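To: Housewares and Tableware Standards List
From: Johanna Wieser, Office of Shared Kitchens, Ouali Residence
Subject: Re: Plastic mugs and glass bowls in the common kitchens

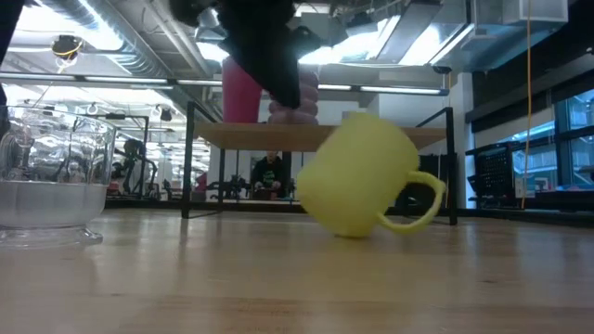 1. Purpose of this message

Dear colleagues,

I write in response to Mr. Calvo's message, which is quoted in full below. The Office of Shared Kitchens has considered his three questions together with the comments received from the Akum and Nilham houses. The answers given here apply to all common kitchens and tea rooms beginning with the next term. They replace the guidance that was sent to this list in December.

On April 9, 2025, Eusebio Calvo wrote:

> Dear members of the list,
>
> The Akum house is preparing its order for the tea room and I would be grateful for direction on three matters before I submit it.
>
> First, the December guidance asks each house to keep "a suitable number of unbreakable mugs." We have been using light plastic mugs with a loop handle. They have held up well, but several residents report that they go over easily when a sleeve or a tray catches the handle. Should we continue to buy them, or return to stoneware?
>
> Second, we keep glass footed bowls on the same tables, for fruit and sugar packets. Ms. Ashour has asked whether glass should stand on a table where people are eating and reaching. I could find nothing in the guidance on this point.
>
> Third, our wooden tabletops have a glossy finish. Two of them now have pale rings. May the house refinish them from its own budget, or must this go through the central office?
>
> I would also note that the form for replacement tableware still asks for the old account number.
>
> Respectfully,
> Eusebio Calvo
> Akum House

2. Mugs

Houses may continue to purchase plastic mugs for the common rooms. The office does not intend to return to stoneware in rooms where furniture is moved often or where children are regularly present. Stoneware remains the standard in the dining halls and may be kept in staff kitchens at the discretion of the house manager.

Mr. Calvo is correct that a light mug is more easily upset than a heavy one, particularly when it is empty or nearly so. When choosing among models, houses are asked to give preference to a wide, flat base. A mug with a strongly rounded lower edge has less of its base in contact with the table and will begin to tip sooner. The handle should be large enough for an adult to hold comfortably. Before placing an order, please obtain one sample and try it on the table where it will be used.

Color is left to the houses. Bright colors have an advantage in that a mug left behind on a windowsill or under a chair is easily found at closing. Yellow has been well received at Nilham. Ms. Ashour has asked me to add that pale colors show tea stains, and that mugs should be soaked weekly in a solution of baking soda and warm water. Abrasive pads should not be used on plastic. They leave fine scratches which then hold the stain.

Mugs that are cracked, or that have become rough along the rim, are to be withdrawn the same day. They may not be kept for pens, paint, or plants in any room where food is served, as they tend to find their way back to the shelf.

3. Glass bowls

Glass bowls may remain in use on common tables, subject to the following.

A footed bowl should stand toward one side of the table, well in from the edge, and outside the area where people set down cups. It should not be placed at the corner nearest the door.

No more than one glass bowl should be placed on any table.

A bowl with a chip on the rim or on the foot is to be taken out of service and wrapped in newspaper before it is discarded. A damaged foot is easily overlooked. The person setting out the room should run a dry cloth around it and look for caught threads.

Clear glass that has turned cloudy from the dishwasher is not considered damaged. Soaking in white vinegar will remove mineral deposits in most cases. Where the cloudiness remains after soaking, the surface has been etched and the bowl may be used as it is until it is due for replacement. Please note that some bowls are made with a frosted band, and that no amount of vinegar will alter it. The office has received one request for replacement on these grounds and has declined it.

4. Tabletops

Pale rings in a glossy finish are generally caused by heat or by moisture under a cup. In many cases they can be reduced without refinishing. The maintenance office recommends a soft cloth and a small quantity of paste wax, rubbed in the direction of the grain and buffed dry. Oil soaps should not be used, and standing liquid should be wiped up promptly, with attention to the joints between boards.

If the rings remain, refinishing may be requested. A house may approve work of up to 2000 dirhams from its own budget. Work between 2000 and 3000 dirhams requires the signature of Mr. Kabbaj, and anything above that amount must be submitted to the central office with a written estimate. Houses should not sand a tabletop themselves.

Felt table pads from Feltness are available from the central store for those houses that prefer to cover their tables during busy periods. They are supplied in one length only and may be cut with ordinary shears. The pads are to be taken up and aired at the end of each week.

5. Low tables and side shelves

Although the question was not raised by Mr. Calvo, the office has been asked by Nilham whether low tables with a wooden top and metal frame fall under the same rules. They do. Where such a table stands close behind a dining table, sufficient space should be left between the two for a person to pass with a tray. The office recommends 45 centimeters at the least. Hot drinks should not be left on low tables in rooms used by families.

6. Forms and orders

The replacement form has been corrected and now carries the current account number. Forms already submitted under the old number will be honored and need not be sent again. Orders for the coming term should reach Mr. Alaoui by the 23rd of the month. Please list mugs and bowls on separate lines and state the room for which each is intended. Orders marked only "kitchen" will be returned to the house.

Questions on cleaning may be addressed to Ms. Ashour, and questions on furniture to Mr. Kabbaj. Replies of general interest should be sent to the full list.

Sincerely,

Johanna Wieser
Office of Shared Kitchens
Ouali Residence

cc: Taha Alaoui, Purchasing
Younes Kabbaj, Maintenance
Aicha Ashour, Housekeeping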